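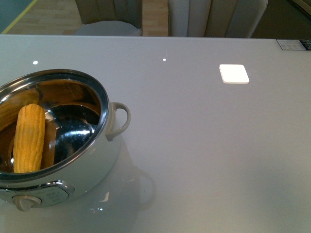 What does a small electric cooking pot do that a saucepan on a hob cannot? Very little. It heats water, and whatever is put in the water gets hot. What changes is where the cooking happens and who is able to do it, and those two matters take up most of this chapter.

Chapter 4
Cooking Without a Hob

Sellers of small appliances make large claims. The leaflet that came with the Drokero pot used in our trials at Penrose promised "full family meals" from a vessel that would struggle to feed two hungry adults. Students should get into the habit of reading such leaflets with a pencil in hand, crossing out every word that could not be tested in a kitchen.

Take corn on the cob, which appears in nearly every booklet of this sort. A husked ear lies at a slant in a round pot, one end up by the rim and the other near the bottom. If the water is shallow, part of the cob is boiled and part is steamed, and the booklets rarely say which they had in mind. They give a single time, often 8 minutes, as though the size of the ear and the depth of the water made no difference. We doubt it. In the trials described in section 4.2 the slowest pot took roughly 19 minutes from cold water to tender kernels, and most of that was spent waiting for the boil.

Nor should a shiny steel lining be taken as proof of quality. Steel is easy to wipe and does not chip, but it tells you nothing about the heater underneath - and the heater is what you are paying for.

Before you read on, write down answers to the following.

Which meals in your own week could be cooked in one small pot?
What would you need to measure before believing a stated cooking time?
Why might a tenant in Pimorport or Demwood own such a pot and no cooker?

Keep your notes. You will need them for the costing exercise at the end of the chapter.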